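Villanueva Kitchen Lab, equipment budget meeting
September 24, 2022

Yes, a Saturday. Minutes of May approved, unread as usual.

1. Simulator. Counter layout agreed: microwave, dish rack, sink, two bottles, a glass, and the wrapped package in blue. Dishes for the rack were not budgeted.
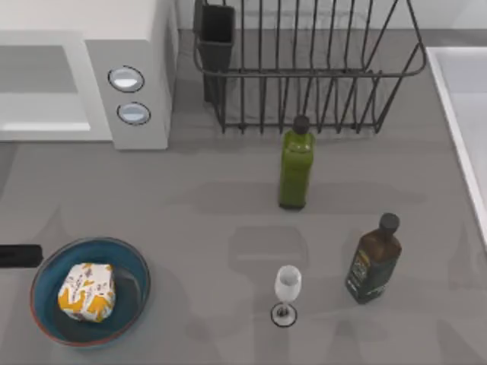
Drullero asked why we pay for a pretend kitchen before pricing a real arm. The reply was that pretend glasses are cheaper to drop.

2. Arm. Cistach quotes $1,892 for the gripper, cable $211 extra. A gripper without a cable was felt to be a poor buy.

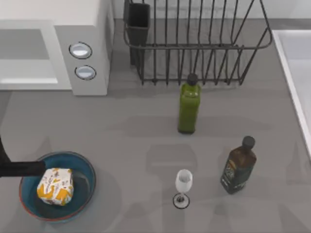
Flosville's quote is lower and leaves out shipping. Deferred until they answer the phone.

3. Snacks. No funds.

11 shares | 3 comments

Is the cable price per cable?

Ask Flosville for it in writing.

Who approved May?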